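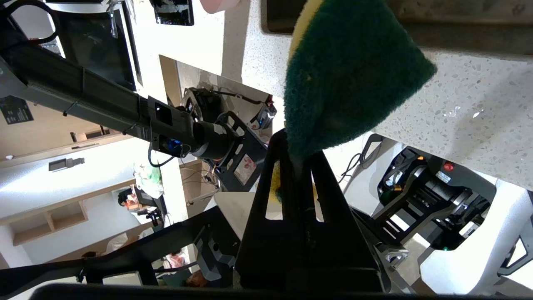 Warkham sells its F40 finger set as a kit for anyone building a two-arm machine at home or in a shared shop. I paid $93 for the pair, mounted them in December and have put in 60 hours since. The fingers are slotted black plates that taper toward the tip. A scouring sponge is a fair test: pinched between them it shows yellow foam through one of the slots, so you can check the grip from the wrist camera.

Assembly took 59 minutes with the Zaltska driver set. The screws are short and the printed guide skips a step – seat the cable before you close the housing.

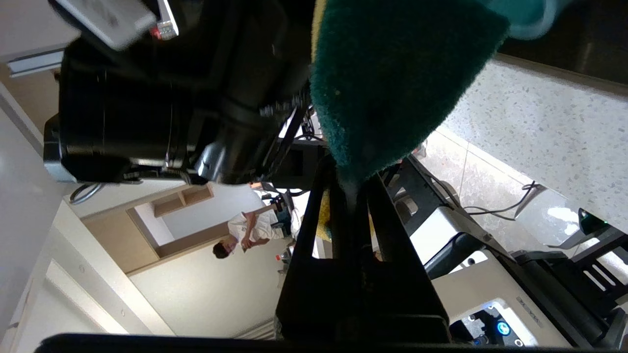 Hauksdóttir wrote in that the older Drondov fingers held wet cloth better but needed new pads far too often. I have only used the Drondov set on a borrowed arm, so I can't compare pad wear.
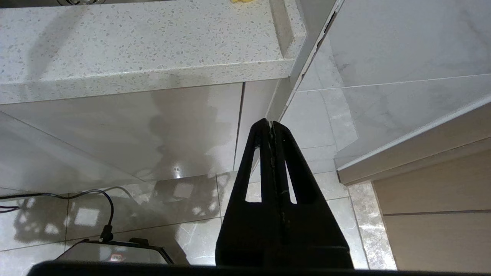 Fingers closed, with the seam down the middle.

Closing is even and the tips meet well. My complaint is the finish, which marks easily. I would buy the kit again at $40 less – at full price, wait for a sale.

Search reviews Go

Related reviews
Zaltska driver set
Drondov finger pads
Cable clips for small arms

Contact | Copyright | Back to top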